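Doing without the meal plan

Monday, January 14, 2019

It is the time of year when everybody I know is signing up for something. Two people at work have Staria, my sister-in-law swears by Bite, and all three of them have now sent me a referral code. I gave in and tried Bite for 5 weeks. I'm writing this up mostly so I can stop having the conversation in person.

The pitch is that an app plans your dinners, makes your shopping list, and saves you money because you only buy what you need. I have doubts about the last part. I kept my receipts, and over those weeks I spent $181 more than I normally would. Some of that was January being January. A lot of it was the plan asking for half a bunch of dill on Tuesday and then never mentioning dill again.

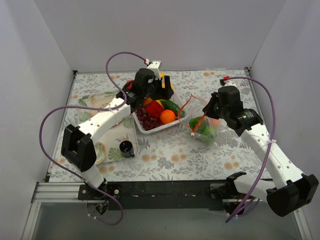

Meal planners assume you don't own any food. Bite asked me one question about my kitchen when I signed up, and it was whether I had an oven. It never asked what was already in the fridge, or what looked good at the store, or what was marked down. I've always cooked the other way around. You start with a tray of produce on a flowered tablecloth and work out dinner from there, and if the cabbage is cheap then it's going to be a cabbage week. My grandmother did this with no subscription at all.

I'll be fair. The recipes were mostly fine, and one lentil thing I'd make again. If you really can't cook, or you order takeout up to 8 times a week, you might come out ahead. But then a used cookbook would do the same job, and it doesn't send you a notification at 5 in the morning about hydration.

Staria looks like the same product with a nicer font. Their site says members "feel more in control," and I'd like to know who they asked, and when. Week one, I'm guessing. I felt in control in week one too - then the dill started piling up.

I canceled on Saturday. It took three screens and a survey, and there was no box for "I can read a price tag." If you want my referral code, it probably still works.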